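How to Clean and Dry a Mesh Bath Pouf

A mesh pouf holds a lot of soap and a lot of water, and both stay in the folds long after the shower is off. Cleaned once a week and dried properly, one will last a good while. The steps are the same for any size of netting pouf, with or without a hanging loop.

What you need

A bowl or clean sink
White vinegar
Warm water
A dry towel
A shallow dish or a hook

Step 1. Rinse out the old soap

Hold the pouf under warm running water and squeeze it from all sides. Turn it and squeeze again until the water runs clear. Bar soap takes longer to rinse out than body wash, especially the creamy kinds. Pull the layers apart with your fingers near the center, where the cord gathers the netting. Most of the buildup is there.

Step 2. Soak

Mix one part white vinegar with two parts warm water, enough to cover the pouf. Push it under until the bubbles stop and leave it for 30 minutes. Don't add bleach to the vinegar. If the pouf has a smell that a soak doesn't remove, replace it.

Step 3. Rinse again and shake

Rinse until the vinegar smell is gone. Squeeze hard, then take it by the cord and shake it over the tub - ten or twelve good shakes. Press it in the towel once or twice. Don't wring it, or the netting will pull loose from the cord.

Step 4. Let it dry

Hanging is best. If you have no hook, use a dish with a low rim and a wide, flat inside, and set it on a table or shelf outside the shower. A deep bowl keeps air away from the lower half. I use a plain round one from Trerkard, and it wipes clean easily.

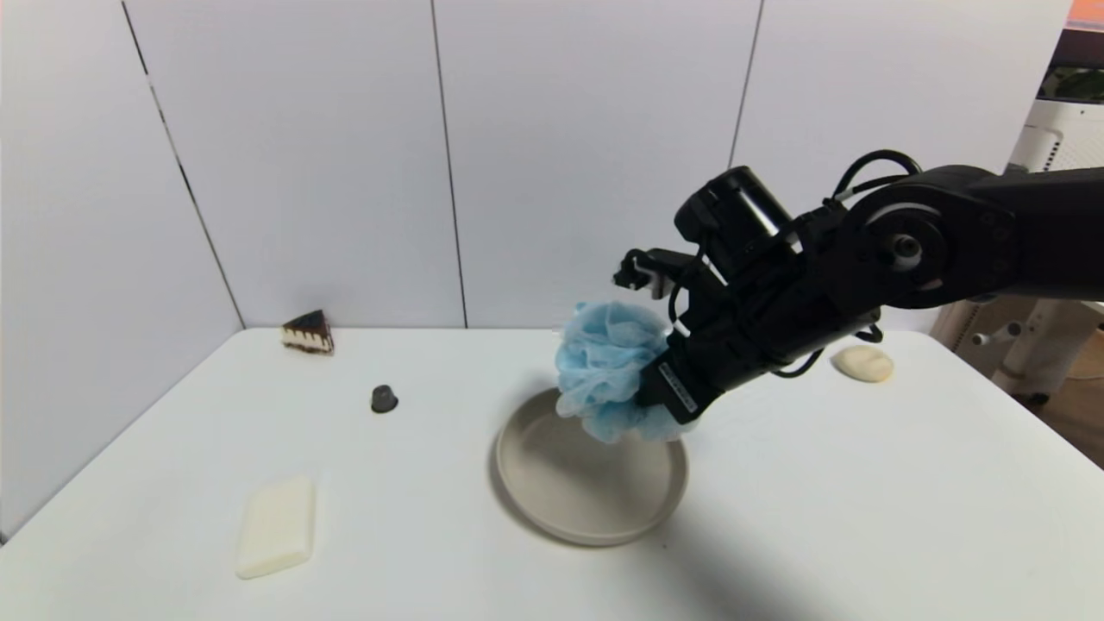

Fluff the folds before you leave the pouf to dry, and turn it over after an hour or so. Pour off any water that collects underneath. Keep bar soap out of the same dish. Soap softens in standing water and the netting picks it up, and then you are back to step 1. Give each bar its own dry spot with some space between them.

When to replace it

Throw the pouf out if the netting is torn, if the cord has come undone, or if you see dark specks that stay after soaking. Otherwise every month or two is fine. Write the start date on a piece of tape inside the cabinet door if you tend to lose track.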